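Unit 4 handout: Open shelving in shared workrooms

Read before the session. The worksheet is separate and has to be handed in.

Last time we got as far as closed cabinets and why people stop opening them. The usual reply is open metal shelving, and the reading makes large claims for it. Everything will be visible, so everything will be put back. I have taught this unit for 11 years and I don't believe the second half of that sentence. I have doubts about the first half too.

1. What "visible" means

The Pikholm planning guide, which you have in your packet, says an open shelf "shows its contents from every side." Read that again slowly. A shelf shows its contents to a person of a certain height, standing a certain distance away, with nothing parked in front. Sit down and you lose the top level. Crouch to look for a plug and you are looking at the undersides of boards. Perforated shelves help a little, in that light comes through the holes, but I have never met anyone who identified a box by its bottom.

The guide's drawings are all made from standing eye level. Keep that in mind when you get to its section on labels.

2. Labels

Three rules turn up in nearly every source:
– put the label on the front edge of the shelf
– use one color for one kind of thing
– label the place and the object both

I accept the first. A small label on a front edge can at least be seen without moving anything. The second works until the tape runs out and somebody buys a different color. The third sounds sensible and doubles the work, and the two labels drift apart by October. If you propose double labeling in your worksheet, say who updates it and when. "The team" will be marked as no answer.

Large printed markings on boxes are a separate matter. A bold black mark on a white box reads well from across a room. It tells you that this is a box with a mark on it. Whether it tells you what's inside depends on a key that is probably taped up somewhere else.

3. The floor in front

Most plans I am handed treat the shelving as an object and the floor as leftover space. Then the room fills up. Chairs are the worst offenders, especially high-backed office chairs, which roll wherever there is room and stay there. Soft things come second: cushions, coats, bags. They get pushed against the shelving on the grounds that they weigh nothing and can be moved later.

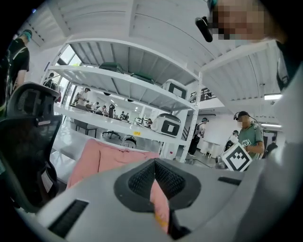

A cushion is a good test case for the Vovmont method, which sorts objects by how often they are used. How often is a cushion used? All day, if somebody is sitting on it, and never, if it has been shoved aside. The method gives it no shelf and no zone. My own view is that soft furnishings need an assigned spot more than tools do, and I have yet to see a textbook that gives them more than a paragraph.

For the worksheet, measure the clear floor in front of your unit with the chairs where people leave them. Do not push them in first. Students always push them in first.

4. The underside

Open units with upright posts offer one more surface, and people do find it. Things get hung or clipped under a shelf. Visser calls this "recovered volume" and recommends it. I would be careful. Anything hung under a shelf shortens the gap below, and the box that used to fit there goes to the top level, where the seated person can't see it (see section 1). Sometimes it's worth doing. Measure the tallest box first.

5. Numbers to distrust

Prurkus quotes a clearance of 1240 mm in front of open shelving as "comfortable for all users." No source is given. Their older sheet says 1453 mm, also with no source. I can't tell you which is right, and I suspect each was measured in one room with one person in it. Use either if you like, but try it with 2 people passing and a chair pulled out, and write down what happened.

Daylight is treated in the same loose fashion. A bright window behind a shelving unit makes a room pleasant and can turn the front of every box dark. The guides file this under "atmosphere." I would file it under labels.

6. Worksheet

Pick one open shelving unit in a room that several people use. Leave it as you find it.

a) Sketch it standing, then sitting. Mark everything you lose between the two.
b) Note each label you can read from the doorway. Skip the ones you remember.
c) Record what stands or lies on the floor against the unit.
d) Propose one change. It may not involve buying more boxes.

Two pages at most. Sketches can be rough, but they must be yours. If your unit turns out to be in good order, hand that in too, with the date you looked, and go back a week later.

Next unit: drawers and what collects at the back of them.

Related handouts
Unit 3: Closed cabinets and forgotten stock
Unit 5: Drawers
Unit 6: Shared tables, private piles
Measuring a room without moving it

11 shares | 2 comments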